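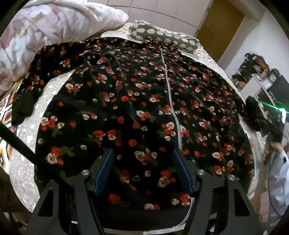 toltach_fan
Okay so I've had the Juteck hand-held gripper for 2 weeks and I'm mostly sold on it. Closing is smooth and the trigger doesn't tire me out. Clothes are where I go back and forth. A zip jacket laid flat on the bed is my usual test, and those textured blue pads look great over all the roses, but velvety fabric with lengthwise folds is a tough ask! I get a decent pinch on the hem band maybe half the time. Worth $200?

Gwawr Trevor
For laundry, no. I sent mine back and got the Zoleris, softer tips and $50 less.

dauda9
Disagree with Gwawr, the Zoleris tips wore smooth on me by February. Go in at the cuff, toltach, and squeeze slower.

toltach_fan
Cuff was way better, thanks!! Still can't do the zipper pull though.

Gwawr Trevor
Neither can the Zoleris, I'll give you that.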